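# Dry Waste at the Kitchen Door: Where a Household Bin Should Stand

Course project, Household Studies, Drestby College
Submitted October 2, 2018

## 1. Background

The assignment asked us to pick one routine job in a home and find out what makes it slow. I picked throwing away dry waste. By dry waste I mean packaging and other things with no food in them: plastic bags, wrappers, foam, fruit nets, cans, used sponges. Food scraps were left out of the project. They already go into a lidded pail in the kitchen and cause no trouble.

In the home I studied, dry waste does not go straight into a bin. Shopping is unpacked on a round table outside the kitchen, and the bags and packaging stay on the table until someone clears them. The kitchen is on the other side of a sliding glass door. At the start of the project the only bin for dry waste was in there, next to the refrigerator. A person clearing the table had to gather an armful, get through the door, drop it in and come back for the rest. Light things fell on the way.

The project had two aims. The first was to find out what the dry waste consists of. The second was to try the bin in different places and see which one got used.

## 2. Method

The study ran for 12 days. During that time everything dry was left on the table until the evening, then sorted, written down and thrown away. I kept the list in a notebook and weighed each group on a kitchen scale at the end of the period. The scale shows whole grams only, so very light items were saved up and weighed together.

The bin was an open, round, black one with no lid or pedal. It stood in three places, four days in each:

- Position A: in the kitchen, next to the refrigerator
- Position B: in the hallway, next to the wall
- Position C: on the floor beside the round table 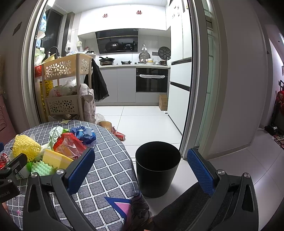
Why use a bin with no lid for this?

A lid has to be lifted with one hand or opened with a foot, and most dry waste is carried in both hands. Dry waste also has little smell, so there is less need to keep it covered.

The other people in the home were told that a project was going on but were not told which position I expected to work best. They were asked to do as they normally would.

## 3. Results

### 3.1 What was in the waste

There were 129 items on the list. Together they weighed some 800 grams, which was lower than I had guessed. The volume was a different matter. On two evenings the bin was full to the rim before the table was clear, and the contents had to be pushed down.

Bags and wrappers made up the largest group by number and also by weight, at 470 grams. These were mainly thin shopping bags in different colors, produce bags and the outer packaging of snacks and dry food. The rest was a mix of foam, nets, cans, sponges and small cartons. Cans were few but heavy for their number.

Foam was the worst group for space. Egg-crate foam, the kind that comes as padding, does not stay folded. It opens out again when you let go and lifts whatever is lying on top of it. Fruit nets made of foam do the same to a smaller degree. After the third day I started putting foam in last, and that helped.

### 3.2 How the items behave when you pick them up

This was not in the original plan. I added it after noticing that sorting took longer on some evenings, even with fewer items on the list.

A stiff item such as a can or a sponge can be picked up by any part and dropped. Thin plastic is harder. A crumpled shopping bag catches on its neighbor, and two bags often come up together when you wanted one. On a cloth-covered table the bag also drags the cloth a little before it lifts. It is easiest to take hold of a bag where it is bunched up, and not by a loose corner.

Printed snack and food wrappers are somewhere between the two. The film has some spring in it and the crimped seal at the end stays stiff, so there is usually one good place to hold. The flat, clear part bends away from your fingers.

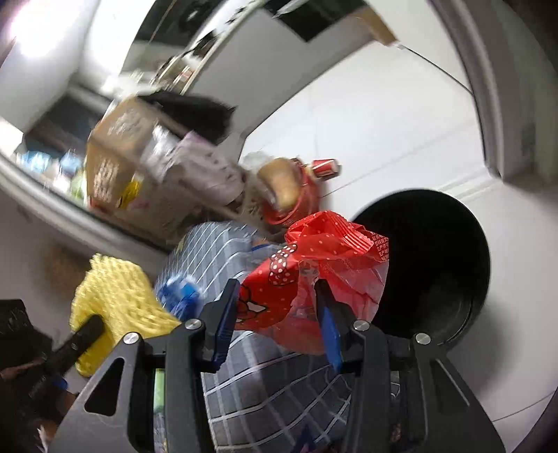
Wrappers also take up more room than they need to. Squeezed into a ball they open again within a minute or so. Folded flat in thirds and then tied or tucked into themselves, they stay small. I tried this for one evening with the whole day's wrappers and the bin was less than half as full as the evening before, with a similar number of items. It took more time, and I doubt that most people would keep it up. A simpler way is to choose one large bag and stuff all the others into it.

### 3.3 Bin position

Position A was the starting arrangement and gave the poorest result. Most of the waste was thrown out only in the evening, by me, and nearly every time I found something on the floor between the table and the door.

Position B was used more during the day, mostly by people on their way out. It did nothing for the table. People dropped in what they had in their pockets or hands and walked past the pile.

Position C was the best of the three. Several items a day were already in the bin before I began sorting. Clearing the table in the evening was also faster, as nothing had to be carried. I could stand in one spot and move things from the table to the bin with one hand.

There was one problem with position C. The tablecloth hangs low, and if the bin is pushed right up to the table the edge of the cloth ends up over the opening. Leaving a gap the width of a hand fixed this. With a much wider gap, light items started to miss the bin.

## 4. Discussion

The results are from one home and a short period, and I was both the person measuring and the person doing most of the clearing. The items are also affected by where the household shops. A class project done in March by another group in Drestby used a home with a built-in pull-out bin, and their list had more cartons and far fewer bags than mine. The two sets cannot be compared directly.

I would change two things if I did it again. I would weigh each evening and not only at the end, so that the positions could be compared by weight. I would also note the time taken to clear the table with a clock. My notes only say "quick" or "slow," and that is not much to work with.

The household has kept the bin at position C. Foam still goes in last.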